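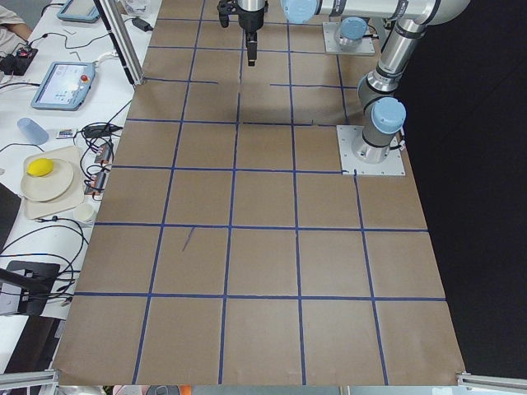

Kraft paper over the tabletop, taped into five columns and six rows.

A paper cover with a tape grid is the cheapest layout surface I know. Mine is a single large sheet of brown kraft from a 26-meter Skosia roll, marked off with dark blue tape. I set the columns first, then the rows, and smooth each strip by hand from the middle outward. Total time was about 3 hours, most of it spent on the rows.

The errors are in the upper rows. A few horizontal segments are offset or broken, and several lines wander slightly. For sorting parts by cell this makes no difference. For measuring, it would. Next time I will mark both ends of each line in pencil before any tape goes down. The front of the sheet bends a little over the table edge, and I intend to leave it that way.

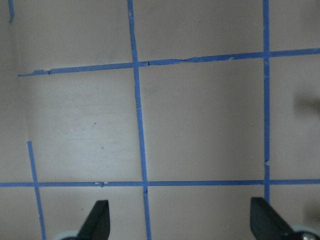

Tape choice matters more than paper choice. I compared Bekent and Parri painter's tape, and the Parri tears cleaner but stretches if pulled hard. Stretch is what gives you a line with a slant in it, like the central strip, which drifts right as it comes down while the one to its right stays nearly upright. Lay the strip slack and press — do not pull. I paid 937 for a box of the Parri from Cukotov, shipping included, in the local currency, and it should last until May.

Still to do: number the cells along one side and order a second roll of kraft.

We use cookies to improve your experience on this site. By continuing to browse you accept our cookie policy. Accept | Manage preferences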